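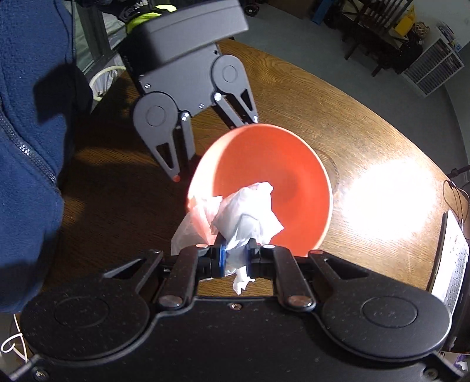

Tablet Lending and Digital Skills Kits: Frequently Asked Questions

4 min read

Harance County Library lends digital skills kits at all of its branches. Each kit holds a tablet, a charger, a mobile hotspot and a printed guide. The questions below cover borrowing, use and return.

Who can borrow a kit?

Any resident aged 18 or over with a full library card. Temporary and computer-only cards do not qualify. A household may have one kit out at a time.

How long is the loan?

Four weeks. A loan can be renewed once if no hold is waiting. Renewals are made by phone or at the desk; the online catalog does not process them for equipment.

How many kits are there?

The collection has 318 kits. Holds are filled in the order they are placed, and the pickup branch does not affect your position in the queue. The Dela Peña branch stores the largest share and has the shortest transfer times.

What is installed on the tablet?

A web browser, a video calling app, a document editor and Mimevon, the learning platform used for the library's skills courses. Mimevon carries 2,110 short lessons, from basic typing to spreadsheet formulas. Progress is saved to your library account – it remains available after the tablet goes back.

Can I install other apps?

Yes, if they are free and in the tablet's app store. Paid apps can be added with your own store account. Remove that account before returning the kit.

Is there a data limit on the hotspot?

There is no monthly cap. Speeds may drop in the evening in areas with weak coverage. The hotspot works only within the United States and connects up to 4 devices.

Do you keep my files or browsing history?

No. Returned tablets are reset to factory settings before the next loan. Files stored on the device are erased and cannot be recovered, so copy anything you need to a USB drive or an online account first.

What happens if a kit is late?

The hotspot is switched off on the third day after the due date, and the tablet locks on the seventh. There are no daily fines. Service resumes if the kit is renewed.

What if something is lost or broken?

Replacement charges are listed on the card inside the lid. Normal wear is not charged. Report a cracked screen or swollen battery to the desk and stop using the device.

Can I use the book drop?

No. Kits must be handed to staff at a service desk – the drop at the Rirau branch is also too narrow for the case.

Page last reviewed 9/10/26

Related
Printing and scanning at your branch
Booking a one-on-one computer session
Getting started with Mimevon
Library card types and eligibility

Contact us | © Harance County Library | Back to top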